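How a Robot Learns to Sort Nuts and Screws

A robot arm has motors, joints and a gripper. It does not know what a screw is. If you want it to pick up a screw and put it in a box, you have two choices. You can write out every movement as numbers, or you can show it.

Showing a robot what to do is called demonstration. There are two common methods.

The first method is by hand. The motors are set so that the arm moves easily when you push it. You take hold of the arm and guide it to the screw. While you do this, the computer saves the angle of every joint.

The second method is remote control. A person moves a set of handles, and the robot arms copy the movement. This is also called teleoperation. "Tele" comes from a Greek word meaning "far," but the person may be sitting one step away.

Our sorting task is called Mallet. Two arms share one organizer box with small compartments. The job is to take small parts from the floor of the work area and put them in the box.

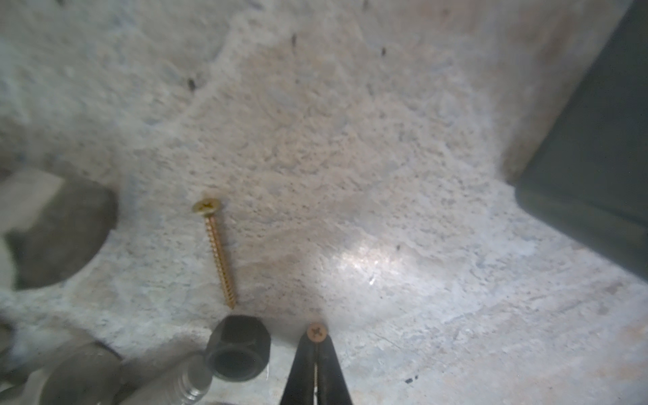
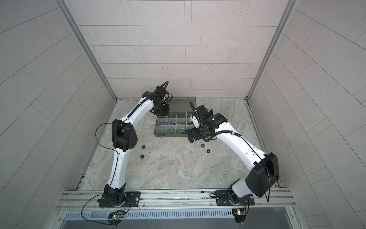
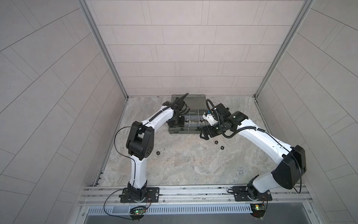 First picture: the gripper close up, with a screw held at the tip. Second picture: the organizer box with its lid open.

Plundden Robot Learning Team, Schools Pages

What the computer saves

One complete try at the task is called an episode. During an episode the computer saves two kinds of information. One kind is the position of each joint and how far each gripper is open. The other kind is pictures from the cameras. A camera near the gripper sees small details, such as the cross in the head of a screw. A camera fixed beside or above the work area sees both arms together. The computer stores the time with each piece of information, so that it can match a picture to a movement.

Why one episode is not enough

Suppose the robot saw the task only once, with a nut in one exact place. It might learn to reach for that place even when the nut is somewhere else. For this reason we move the parts between episodes. We planned 200 episodes for Mallet. After checking, we kept 156. The others had a fault in the recording or stopped before the task was finished.

Small parts are hard to grip. A hex nut has six flat sides and a hole in the middle. If the two fingers close on opposite flat sides, the grip is steady. If they close on corners, the nut can turn and slip. A screw has a wide head and a narrow point, so the person must choose which part to hold.

How the robot uses the episodes

A computer program compares the pictures with the movements that went with them. It adjusts itself many times until it can look at a new picture and predict a good next movement. This step is called training. Afterward the robot is tested with no person at the controls.

Jean Mackay and Vignesh Nair record our episodes. Sreekumar Mathew runs the training.

Try it yourself

You need a partner, a clean egg carton and 5 large buttons.

1. Put the buttons on a table in front of your partner.
2. Ask your partner to close both eyes and relax one arm.
3. Gently guide your partner's hand to a button, then to the carton. Do this for two buttons.
4. Let your partner try the next button alone, with eyes still closed.
5. Move the remaining buttons and try again.

Write down what your partner did when the buttons moved. Then repeat the activity with eyes open and compare your notes.

Words to know

Gripper: the part of a robot that holds things.
Joint: a place where the arm can bend or turn.
Episode: one recorded try at a task.
Teleoperation: moving a robot by remote control.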